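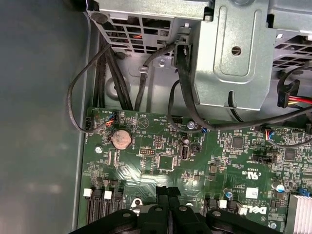

Search this site Enter keywords

Driver and Yard Helper Wanted – Septic and Towing

28 July 2019 by Tisitz Office
2 min read

Tessier Septic & Towing in Flisville is looking for one person to join our crew of six. The work is pumping of septic tanks in the mornings, and in the afternoons you will help with towing calls and keep the yard in order.

You need a valid commercial driver's license and a clean driving record. Experience with vacuum trucks is welcome, but we can teach you this. You must be able to lift hoses and work outside in every weather.

We pay $26 per hour, plus $300 each month for being on call. Our customers are mostly in Flisville and Sokmont, so you will sleep at home every night.

The job starts in October. Please bring your application to the office at 346 Tisitz Road, or send it by mail – a short letter and the names of two former employers are enough.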